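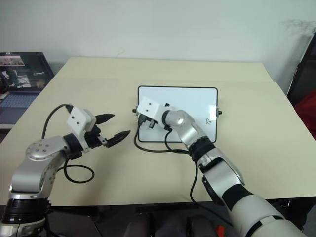
Two arms, one small whiteboard, and a scribble in the corner.

My sister called me in February to ask if she should hold off on replacing her vacuum, "because won't there be a robot that does all of it soon?" She knows I read about this stuff way too much. I told her to buy the vacuum. Then I spent the next several weeks wondering if I'd given her bad advice, so I wrote to a few people, drove out to Oltthorpe for an afternoon, and now you get a blog post out of it (sorry, Mom, the garden update is coming!).

So, can machines do chores yet? Some of them, kind of, on a good table.

I keep going back to that little whiteboard. It's about as friendly as an object gets. It's flat, it's got rounded corners, it even has a little black knob sticking out of each side, and one gripper is right there at the left edge while the other hangs open over the table. You or I would have picked it up, wiped off the scribble with a sleeve and moved on to the coffee. But think about what a wipe is! One hand has to keep the board from sliding, the other has to press hard enough to take the ink off without shoving the whole thing across the table, and somebody has to look and decide whether it's clean. I do that every day with my kitchen counter and I've never once thought of it as three jobs.

Iwona Adamczyk, a reader who used to run the packing line at Sumex, put it to me this way in an email: "People think lifting is hard for machines. Lifting is easy. Try asking one to fold the flap down when the flap is already a bit bent." She watched a machine there close 3,471 cartons in one shift and then stop dead at one with a torn corner. A person came over, pressed it flat with a thumb, and everything started up again. She says that thumb was the most valuable thing in the building.

Home is all torn corners, if you ask me. My dishwasher rack has a tine missing. My laundry has one sock inside another sock inside a pant leg. And the whiteboard on my own fridge has been written on with at least one pen that was not a whiteboard pen (I have children, I have suspects).

Roel Koster disagrees with me, and he's fun to disagree with. He has a small repair shop over in Jullach and he thinks the shop floor will get there well before the kitchen does, and that it'll be dull stuff first: wiping down benches, putting trays back, sorting parts into bins. He'd pay $2,000 today for anything that put his sockets back in the right order. I said that sounded cheap. He said I hadn't seen his sockets.

What I've changed my mind about is the two-handed part. I used to think one good arm would be plenty for most housework. Then I tried a morning with my left hand in my bathrobe pocket, and wow. Opening jam, no. Changing a pillowcase, absolutely not. I did manage to wipe the table, but the placemat came along for the ride. It took me 63 minutes to do what I normally finish before the second cup of coffee, and I was cranky until lunch. So now when I see a pair of arms set up over a table, I get a lot more interested than I used to.

My guess is 5 years before I'd let one loose on the counters, and longer for the laundry. My aunt says I'm being gloomy and that she'd take one tomorrow if it would only do windows.

My sister did buy the vacuum, by the way. It's a Berrada, it's bright green, and she still has to move the chairs herself.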